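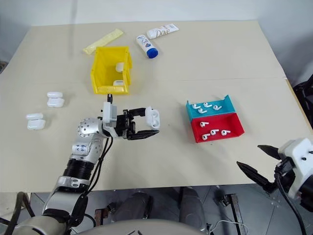

Skornen Publishes Plain-Talk Guide to Sorting Small Household Items, Questions Value of Extra Containers

Home organization firm Skornen has released a free printed guide to sorting the small things that pile up on tables, dressers and bathroom shelves, and the company is not promising that it will change anyone's life.

The guide, titled Restrepo after the street where the firm opened its first shop, covers toiletries, earbud cases, wrapped bars and other items that tend to travel from room to room. It comes out in January, when stores fill their front aisles with bins and shoppers are told that a new container is the same thing as a tidy home. Skornen doubts it.

"People buy the bin first and think about what goes in it later," said Édgar Benavides, who wrote most of the guide. "Then the bin is full, the table is still covered, and they come back for another bin. We sell bins. I would still like to see some proof that the second one helped."

The method asks readers to clear one table and put everything small on it before buying anything. Like goes with like: tubes and bottles in one group, earbud cases in another. Cases can be stacked if they are the same shape, but Skornen advises going no higher than 2, as taller piles slide when the table is bumped. An open-fronted bin is suggested for things used every day. A tray with 2 compartments is suggested for whatever the household keeps mixing up.

The company takes a dim view of several popular habits. Color coding gets half a page, mostly warnings. Labels are described as "fine, if anyone reads them." Deep boxes with lids are not recommended for anything smaller than a hand - the guide says small objects sink to the bottom of them and get bought again.

To see whether the advice held up, Skornen gave early copies to 100 customers and asked them a month later if they were still following it. Of those who got a copy, 33 said they were. The firm has printed that number on the back cover.

"I was asked if we wanted to leave it off," said Nilton Giraldo, who handles customer surveys for the company. "It is a low number. It is also people reporting on themselves, so the true one could be lower. We did not go into their homes and check."

Giraldo said the most common complaint was that sorting took longer than expected. The second was that other people in the house moved things back.

The guide does not name a preferred brand of container, including Skornen's own Musier line of trays, and readers are told that a shoebox lid will do for a first try. Benavides said he expects some store managers to object.

Printed copies are free at Skornen shops and through home goods retailer Windik while supplies last. There is no app and no course to sign up for. A second edition will be considered if readers write in with corrections, which can be left at the counter of any Skornen shop.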